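Sarkholm Frame Notes

A README for the frame catalogue and its care sheets

Welcome, and thanks for stopping by. This folder holds the working catalogue for the Sarkholm collection of picture frames, along with the care sheets that have grown up beside it over the years. It began as a plain list for keeping track of what was on the shelves, and then people kept asking how to get a photo out without tearing it, or what size of mat to buy, and so the list turned into something more like a handbook. If you only want the list, skip ahead to "What's in the folder". If you have a frame in front of you and a photo you're nervous about, the back half is for you.

What's in the folder

There are 538 frames in the catalogue at present, and 479 of them have a full entry. The rest have a number and a shelf and not much else, and they'll be filled in as time allows. The files are:

frames.csv — one row per frame, with everything we know
profiles.csv — the moulding shapes, with widths and depths
backs.csv — what's holding each frame shut, and whether it stands or hangs
care/ — the care sheets, as plain text files, one per kind of back
changes.txt — what was altered and why, newest at the top

The CSV files open happily in any spreadsheet program. Commas inside notes are wrapped in quotation marks, so please don't tidy those away. Colour is spelled with a u in the column heading, and a search for "color" will come back with nothing, which has puzzled more than one visitor.

The columns in frames.csv

id is the number pencilled on the inside of the rebate. It never changes, even when a frame moves shelf or gets a new back.

size_mm is the opening and not the outside of the frame, given as width then height with the frame standing the way it was last used. This catches people out, I'm sorry to say, and I did think about adding a second column for the outside size. In the end I put it in profiles.csv instead, where you can work it out from the moulding width.

finish is in everyday words: cream, black, honey, walnut colour, gilt, bare. If we aren't sure whether something is solid timber or a wrapped moulding, the finish says what it looks like and the material column says "unsure". Please leave it at "unsure" unless you've seen a cut end or a chip. A good wrap can fool anybody from the front.

glazing is glass, acrylic or none. Tap it with a fingernail if you can't tell. Acrylic gives a duller sound and feels warmer to the touch.

source is where the frame came from, if known. You'll see Kaufmann for the older gallery frames and Sestosel for the small tabletop ones, and a good many blanks.

backs.csv, and why it's its own file

A frame can look the same as its neighbour from the front and be an entirely different animal from behind. Some have bendy points pushed into the rebate, some have turn clips that swivel, some have spring clips under the board, and a few were simply taped shut by a previous owner with more tape than patience. The back decides how you open it, so the back gets its own file and its own care sheet. There are 108 entries marked "mixed", meaning more than one kind of fastening on the same frame, and I'd ask you to read the note on those before you touch anything.

Opening a frame from behind

Clear a table bigger than the frame and wipe it down. Grit is what scratches glass and marks a pale finish, and it's hard to see until you've dragged a frame across it. If the table is rough, put down a folded towel or a sheet of felt. Then lay the frame on its face.

Look at all the fastenings before moving any of them. They aren't always evenly spaced, and a short one tucked near a corner is easily missed until the board refuses to lift. 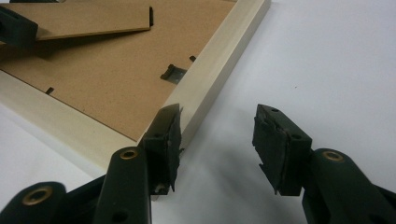 Turn clips want to be swung round until they sit clear of the board, and most will go with a thumb. If one is stiff, steady the moulding with your other hand and ease it back and forth a little. Bendy points are less forgiving. Lift them only as far as you need, using something flat and blunt such as a palette knife, and expect the odd one to snap after a few openings. We keep a bag of spares in the top drawer for that.

If there's a cardboard stand on the backing, check how it's fixed before you lean on it. The hinge is usually the weakest part of the whole frame, and a stand that has been folded the wrong way once will never quite hold a portrait upright again. You can strengthen a tired hinge with a strip of linen tape on both sides.

Once the fastenings are out of the way, lift the board from the edge that gives most easily. Don't tip the frame over to shake things loose — the glass comes too. If the photo has stuck to the glass, stop there and put everything back as it was. The care sheet called stuck.txt has more on that.

Putting it back together

Clean the inside of the glass with a dry, soft cloth and hold it to the light. Set the mat in, then the photo, then the board with the stand facing the way you want the frame to stand. I've closed up a frame with the stand sideways more often than I'd like to admit, so have a look before you press anything down. Then bring each fastening back over the board, working across from one side to the other so the pressure stays even.

Known gaps

The depth of the rebate is missing for most of the Sestosel frames. The Dronico label printer cuts off long notes, so the sticker on the shelf may say less than the file does; trust the file. Shelf 2 was rearranged in February and a few of its entries may still point to the old spot.

Corrections are very welcome. Write down the id, what the file says and what you found, and send it along.

Last updated: 2022-01-19

Contact | © Sarkholm Frame Notes | Back to top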